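Low-cost colorimetric test strips for copper in household tank water

Final project report, Analytical Chemistry Stream
Girndale Technical Institute
Submitted Jul 17, 2025

Background

Many homes in the Likelden district draw their drinking water from roof tanks and carry it through copper pipe. Where the water is slightly acidic, copper can leach from the plumbing overnight. Laboratory analysis is reliable, but the turnaround discourages householders from testing more than once. The aim of this project was to determine whether a paper strip, read by an ordinary phone, could provide a useful screening result at the kitchen tap.

Preparation of strips

Filter paper was cut to size, soaked in a solution of bathocuproine with a mild reducing agent, and dried in the dark. The reagent forms an orange complex with copper(I), and the depth of colour was expected to follow concentration across the range of interest. A total of 843 strips were prepared in four batches. Strips from the first batch were discarded when blank readings proved uneven, a fault traced to incomplete drying. The remaining strips were stored in sealed pouches with desiccant.
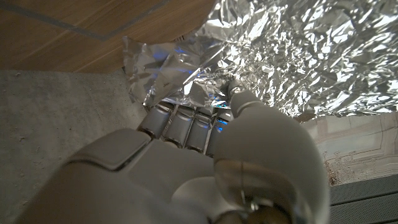 Ishbel Lindsay asked at the interim seminar whether the discarded batch should have been reported at all, given that the drying method was later changed. The project group took the view that the blanks from that batch were informative and retained them in Appendix B. She also queried the shelf life of the reducing agent, which had not been tested beyond four weeks at that stage.

Sampling and measurement

Water was collected from 131 taps in the Drummond and Likelden areas. Householders were asked to draw the first sample before any other use in the morning and a second after two minutes of flushing. Each sample was divided, with one portion acidified for atomic absorption and the other applied to strips in triplicate. Colour was read using the Erkon phone application against a printed reference card. In total, 700 strip readings were accepted. Readings were rejected where the reference card was shaded or the strip had dried unevenly.

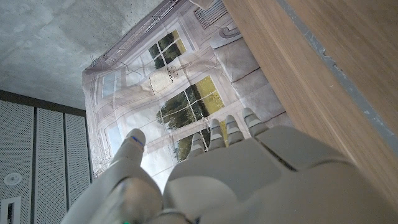 Results

Strip readings agreed well with atomic absorption at moderate and high concentrations. Agreement was poorer near the lower end of the range, where the orange colour was difficult to distinguish from the paper. First-draw samples were consistently higher than flushed samples from the same tap. Turbid samples gave low readings unless filtered beforehand, and the instruction leaflet has been amended accordingly.

Further work

Storage trials will continue until October. A second reagent with a stronger colour response is being considered for low concentrations.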